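4.2 Grasp width estimation on reflective objects

The width estimator in Pesex reads the wrist view at the start of each grasp and again once the fingers have closed. Mirror-like cases were the hardest group, as reflections shift with the hand and the edge detector follows them.

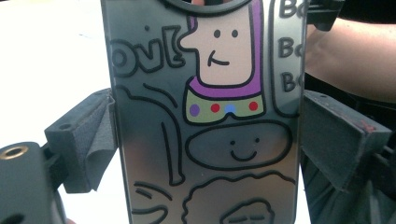

We therefore mask the area between the fingers and fit the two contact edges only. Printed lines on the object are ignored — they gave false edges in 9 of 270 grasps before the change, and in two after it. The mask is set by hand once per finger shape.

Figure 3. Grasp width estimation on a silver phone case held upright.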